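Clavik Play Fruit with Clear Tub

Pretend fruit for sorting, counting and shop games. The mix includes lemon, kiwi, strawberries and berries, and it all goes back in a see-through tub.
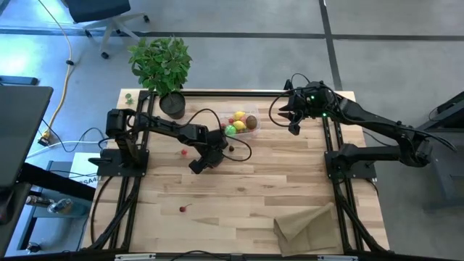
Can the fruit be washed?
Wipe it with a damp cloth and leave it to dry before putting it away.

Spare fruit is sold singly at our Unthorpe shop.
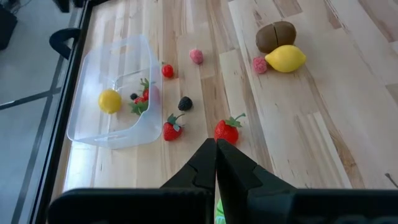 Sewwandi Howlader wrote that the raspberries are always the first to go missing at her house.

Refills arrive in November.
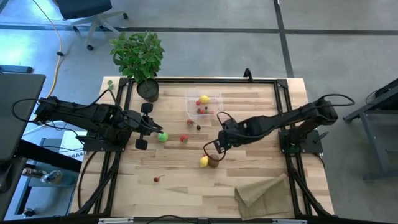

Delivery
4 to 6 working days.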